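4 min read

12/14/22

Up before six again. The furnace kicked on twice in the night and both times I lay there working out what it costs. The bill for last month came to $113, less than I had braced for, so I should stop doing that.

Coffee, toast, then straight to the dining table to get on with the letters. I have given myself until the end of the month to have the whole box in order and I am behind. There are 839 sheets if you count the envelopes with writing on them, and I do count them, as she used the backs for shopping lists and the lists have dates. Today I worked on the ones from Birnau, the year and a half my grandmother was there before she came over to Inddale. The ink has gone brown and she wrote small to save on postage.

What I got through this morning was mostly weather and shoes. She had one pair for work and one for Sunday and the Sunday pair let in water. She mentions it in four letters in a row. In the fifth she says she has had them resoled and then never brings up shoes again, at least in what I have. I typed all of it. I thought about leaving out the repeats and decided against it. If I start choosing, the thing becomes mine and it isn't mine.

I am still stuck on one word. It comes up twice, once about a neighbor and once about soup, and it looks like the same word both times. I have tried the dictionary and the big magnifier. I left a blank in brackets as I did with the others. That makes 29 blanks. Some of them I will get when I know her handwriting better. When I went back to the first folder last week I could read two words right off that had stopped me cold in October.
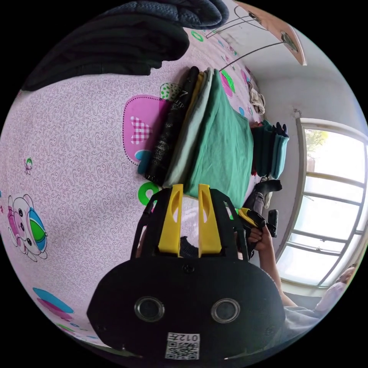

At ten I called the library in Rundolden about the microfilm. The woman who handles it was out and the man who answered did not know if they had the Inddale paper before the war or only after. He said he would leave a note. I asked him to write down my number and I heard him not writing it down, or I think I did, so I will call again tomorrow after lunch.

Walked to the post office and back to get my legs moving. Cold but no wind. They have taken the mailbox off the corner by the school and there is a square of bolts left in the sidewalk. Mailed the card to my cousin and a packet of copies to Thắng Khổng, who has been reading the typed pages for me and marking where I have made mistakes. He is strict about dates, and I need that. Last time he caught that I had two letters in the wrong order, going by a remark about a christening. I had gone by the postmark, and the postmark was smudged, and I had read a one as a seven. I moved them and the whole stretch made more sense. She was not angry with her sister and then friends again and then angry. She was angry once and got over it.

Lunch was the rest of the barley soup. It had gone thick and I let it down with water and then it needed salt.

Khoa Kiều phoned while I was washing the pot. We are on for the reading group next month, and we are doing the Văn translation after all, the short one. I said I would bring the cake if I did not have to lead the talk. I led the last two and I do not think I am good at it. I ask a question and then I answer it. Khoa said fine, cake, but asked me if I would read a page or two from the letters at the end. I said I would think about it. I don't know that they would mean much to people who did not know her. On the other hand the one about the train might do. It has a beginning and an end, and it is the only one where she is funny on purpose.

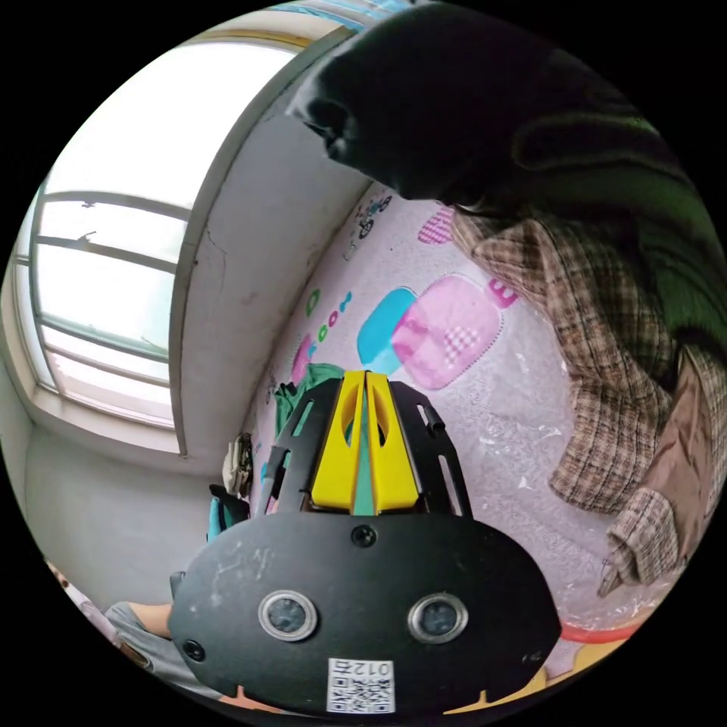
Spent the early part of the afternoon on the train letter with that in mind. It is six sides. She had a seat by the door, and a man across from her had a goose in a basket with the lid tied down, and the string came undone outside some station she does not name. She tells it in order, who stood on a seat and who held the hat. Then she says the man shared his bread with everybody afterward and that it was good bread. I read it out loud to myself to time it. Nine minutes, too long for the end of an evening. I marked a place where I could start later, after the part about the ticket.

Then I did the thing I had been putting off and went through the envelopes with no letters in them. There are 39. I laid them out by postmark and tried to see which letters they might go with. I matched five for certain, by the folds and a stain that goes through. A few others are maybes and I put those in with a slip of paper. The rest are going in a folder of their own. My mother must have emptied a lot of them at one time to get the stamps for somebody. I remember a boy on our street who collected, and I remember a saucer of warm water on the kitchen counter with corners of envelopes floating in it. I had not thought of that in years.

New folders are needed. The cheap ones have started to split along the bottom and the acid-free ones are twice the price. I will get one pack of the good ones for the oldest letters and let the later ones wait until April, when I have the tax money back.

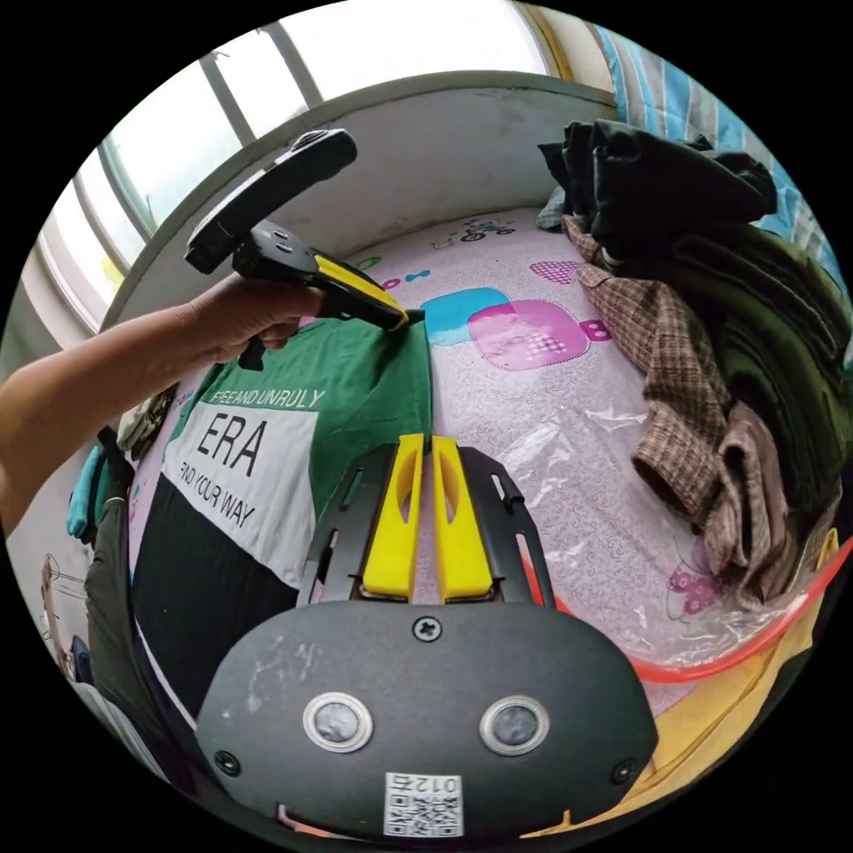 My eyes were done by four. I should have quit at three. I put the magnifier in its case and went out to scrape the front step, where the ice comes down off the gutter. The gutter needs looking at. I have written that here before.

Supper was eggs and the last of the greens. Listened to the radio for a while, a program on rivers, and did the mending I had in the basket, two buttons and a pocket. I used the wrong blue on the pocket but it is on the inside.

One more thing about the shoes. I went back after supper to check, and it is not true that she never mentions them again. In a letter from her first winter in Inddale she tells her sister that the ground is hard and dry – and that her feet are warm. I don't know if she meant anything by it. I put a note in the margin with the numbers of the other letters so whoever reads it after me can look.

Typed pages today: seven. Blanks filled: none. Library again tomorrow, after one. Ask about the years before the war, and ask what they charge for prints. Butter, lamp oil, stamps.

Recent entries

The christening letter, moved
A slow week and a bad cold
Two words I can read now
First folder finished
What was in the box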